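九月通讯 · 生活栏
文/Ilze Bite
阅读时间:4分钟

洗碗这件小事,值得慢慢说

各位邻居好!夏天总算要收尾了,Zeltdale 的早晚已经有点凉意,我昨晚洗碗的时候开着窗,居然想去找件外套披上。也就是站在水槽前的那会儿,我忽然想起上个月答应过大家,要聊一聊厨房里的清洁习惯,结果一拖就拖到了现在,真是不好意思。

先说海绵吧,来信里问得最多的就是它。双层海绵两面的脾气很不一样,黄色那层软,吸水快,起泡也多,日常的盘子、杯子用它就够了;绿色那层粗,对付锅底和烤盘很得力,可是碰到不粘锅和带釉彩的碗,还是请您手下留情。我母亲留给我的一只小花碗,就是我年轻时心急,拿绿的那面来回擦,把一圈细花擦得只剩半圈,到现在看见还心疼(碗倒是还在用,装花生米正好)。

再说多久换一次。我自己的办法很土,闻一闻,捏一捏,有味道了或者回弹慢了就换,换下来的剪掉一个角,拿去刷水槽和花盆,剪了角就不会跟洗碗的那块弄混。每晚用完冲干净,挤干,竖着放,别平躺在水槽边上。这一点我念叨了好多年,家里人还是随手一丢,我也就每天晚上再去竖一遍。

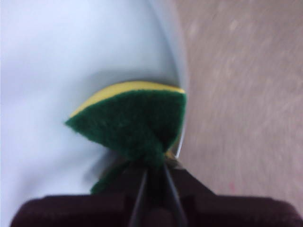
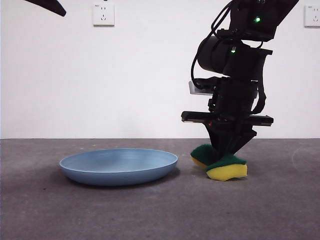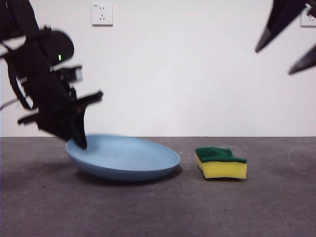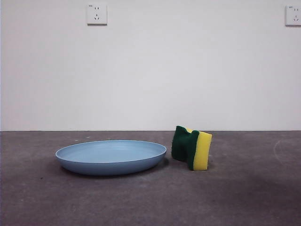

末图:浅蓝色盘子与双层海绵。

盘子呢,我主张吃完就冲,哪怕只冲一下也好。粥和鸡蛋干在盘子上,过一夜简直像抹了水泥!真干住了也别硬刮,放温水里泡着,去看会儿书再回来,多半一抹就掉。洗的顺序是杯子先,碗盘随后,油锅最后,水脏得慢,洗洁精也省。还有盘子的底圈,很多人只顾着正面,底下那一圈其实最爱藏油,叠起来又蹭到下面那只的正面去,等于白洗了。

上回提到的 Bondia 沥水架,Provis 杂货铺又到了一批,卖70块,喜欢的邻居可以去看看。我那个用到今天还很稳当,就是接水盘要记得倒,我常常忘。Cisneros 面包房的老板娘教了我另一招,碗布用完拿小苏打水泡一刻钟,再晾到通风的地方,我试了几回,味道确实清爽很多,她家的核桃面包也顺便推荐给大家。

下个月想聊聊怎么收拾调料架,您家里要是有什么好办法,或者有哪瓶胡椒粉已经放得不敢看日期了,都欢迎写信来。信箱还是老地方,在图书角进门的左手边,傍晚六点以后我去取。

阅读 1657 · 分享 70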